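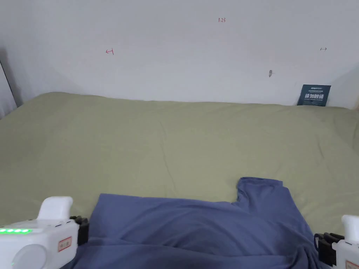 Do we fold tees on the bed or at the table? On the bed, with the shirt laid flat on the sheet.

Home Notebook Entries Supplies Older

August 3, 2025

Folding notes, bedroom. Sheet is the sage-green one. It still wrinkles under the shirts, so smooth it by hand before each round. Soft surface makes the sleeve fold drift — the second sleeve more than the first. Tried the Koech method (sleeves in, then thirds) and plain halves. Thirds keep their shape better when stacked. Halves are faster.

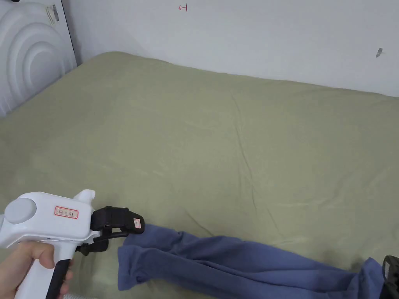
Halves also leave a crease down the chest, and it shows most on the thin Tonwood tees. Put those on the thirds list. Page 14 of the old notes says to fold from the hem up, and I would keep that.

Pen marks on the wall are still there. Leave them until the sheet is off, then try a damp cloth.

Next: same shirts on a firm table, then long sleeves.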